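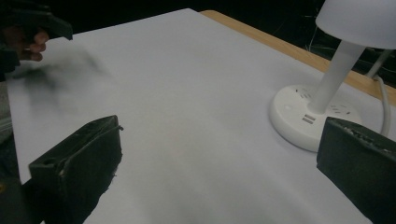

Sunday, late. What a day! Niloufar and I finally worked out why the left hand gripper keeps losing its place, and I'm far too pleased to sleep. It went wrong on run 37 again. The fingers were told to close to the width of the lamp base and just kept coming, a good 6 mm too far, and the software swore everything was fine. I let go of the trigger and still it squeezed! Not hard enough to hurt anyone, but I didn't like it one bit.
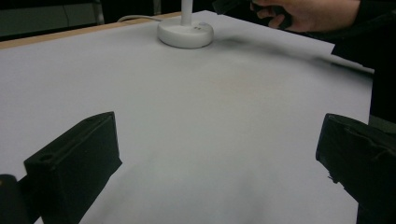
So we went back through the log – all 2,868 lines of it – and there it was, lovely and plain. The position reading freezes for 2 seconds and the motor carries on with the old number. Ardalan bet me a curry it was the Cakov board. It was a cracked joint on the sensor plug, and I found it by wiggling the wire with the power off. Curry for me!
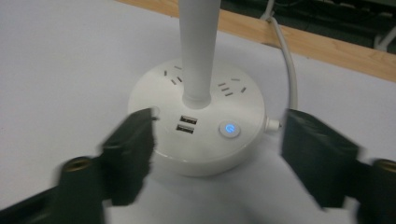 Can we run it tomorrow if I solder the plug tonight?

Not until the motor cuts out by itself when the reading freezes, because another plug will crack one day and the trigger has to work when it does. Niloufar wants first go at writing that bit. I can't wait to see it stop dead.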